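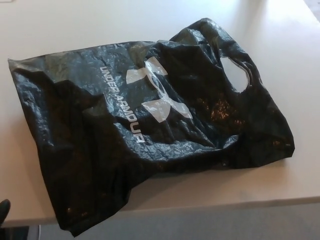

Who should be at the bench when the arm is folding thin plastic?

One trained operator, standing outside the marked reach line with a hand free for the stop button. A second person may watch from behind the operator but may not touch the item, the table or the controls.

Support > Bendus Bench Arm > Setup Guide > Section 4: Working with Bags and Film

Published Sunday, August 17, 2025, by the Foltness documentation desk

We use cookies to remember your language and your place in the manual. Accept all or manage your preferences.

4. Working with Bags and Film

Carrier bags are the most popular practice item on the Bendus, mainly on account of being free. They are also the item most often mentioned in support calls. A thin bag changes shape when you breathe near it, slides when it should stick, and sticks when it should slide. Read this section before the first bag session, even if you have already read Section 3 (Towels and Cloth) and are feeling confident.

These rules apply to every bench running the Valtska two-finger gripper. Sites with the older suction head should use Appendix C and our sympathies.

4.1 Preparing the table

1. Clear the tabletop. Mugs, phones, spare fingers and last week's printed checklist all go elsewhere.

2. Wipe the surface with a dry cloth. Do not use spray cleaner. A damp tabletop holds film down beautifully, right up until the gripper pulls.

3. Check the overhead lights. Glossy black plastic under a bright fitting will give you a grey-blue shine along every crease, and the vision module has been known to take a good strong highlight for an edge. If the live view shows glare at a corner of the table, dim the lights or move the bench. Do not fix glare by lowering the detection threshold. You will find edges everywhere.

4. Turn off any fan that points at the bench, including the small one under the desk that isn't supposed to be there.

5. Push chairs back from the table. The arm's planner knows about the table and knows nothing at all about your chair.

Note: A pale matte tabletop suits dark bags and a dark mat suits white or clear ones. Clear film on a white table is permitted under this guide in the same way that swimming in jeans is permitted.

4.2 Placing the bag

1. Empty the bag. Turn it upside down and shake it. Receipts count as contents.

2. Lay it on the table with any die-cut handle facing up and unobstructed. You should be able to see the tabletop through the hole.

3. Leave the wrinkles alone. New operators like to smooth the bag flat, then wonder why the arm does so well in training and so badly on Monday. A creased bag with a raised ridge or two is a fair start position.

4. Angle is up to you. A diagonal start is fine, and worth including in any set of trials.

5. Decide about overhang before you start. For ordinary folding, keep the whole bag on the tabletop. For recovery trials, where the arm is meant to draw a drooping portion back up, the bag may hang over the front edge by no more than 80 mm. Log it as an overhang start.

CAUTION: Never reach in to tuck up a hanging corner while the arm is enabled. Press stop, wait for the steady amber light, tuck, step back, re-enable. Everyone agrees that this is tedious.

4.3 Logos and printing

Printed bags are allowed. A white mark on dark plastic is useful to the vision module, which will happily track it across a fold, and useful to the operator, who can tell at a glance which way round the thing is.

Large lettering brings one problem. Once the plastic creases, letters bend and bunch, and part of a word can vanish into a fold. The module may then report that the bag has turned when it has only crumpled. If the orientation reading flips back and forth in the live view:

1. Pause the run.

2. Open Tracking and set Landmark to Outline.

3. Resume, and watch the first grasp closely.

If your recordings leave the building, check with your site lead whether brand names may appear in them. The Crenshaw rules ask for this to be written down before the session. A nod in the corridor has been offered as evidence and was not accepted.

4.4 Speed and grip

1. Set the speed limit to 300 mm/s. The slider goes higher. The slider was designed by optimists.

2. Select the Film grip profile. The Cloth profile will hold a bag perfectly well and leave two neat holes in it.

3. Where there is a reinforced handle edge, choose that as the first grasp point. A single wrinkle is a poor second choice.

4. Set the no-progress timer to 15 seconds. If the fingers have been pinching at the same crease for that long, they are not about to have an idea.

5. Run one dry pass above the bag with the gripper open. Watch the whole pass.

Note: Static is at its worst in dry winter air. If a bag clings to the fingers after release, stop the arm and remove it by hand. Do not use the Shake function, which was written for towels and flings film a surprising distance.

4.5 While the arm is moving

- Keep sleeves, lanyards and hair behind the reach line.
- Say "moving" aloud before enabling, even when you are alone. You will feel silly for a week.
- Stop the arm if the bag slides off the table. Do not catch it. It weighs next to nothing and can look after itself.
- Stop the arm if plastic enters the wrist joint. Go to 4.6.
- Do not leave a run unattended to make tea, coffee or "one quick call".

4.6 Clearing film from the wrist

WARNING: Isolate power at the wall before starting. The stop button holds the joints; it does not remove power from them.

1. Isolate power and hang the tag.

2. Rotate the wrist cover a quarter turn anticlockwise and lift it off.

3. Draw the film out by hand, following the direction it went in. No scissors, no knives, no teeth.

4. Check the seal for strands. If you find one, pull slowly and look for its friends.

5. Refit the cover, remove the tag, restore power and run the homing routine before loading another bag.

Inspect the wrist seal every 300 operating hours in any case, and record the result in the bench log. "Looked fine" is not a result. Write down the seal code, the condition of the lip and who looked.

4.7 Retiring a bag

Take a bag out of use when a handle tears through, a seam opens or the plastic goes soft at the grasp points. Put it in the soft-plastics bin. Bags kept "for spares" have no spare parts in them and should go the same way.

For rigid packaging, continue to Section 5. For bubble wrap, see Section 6, and allow extra time for staff.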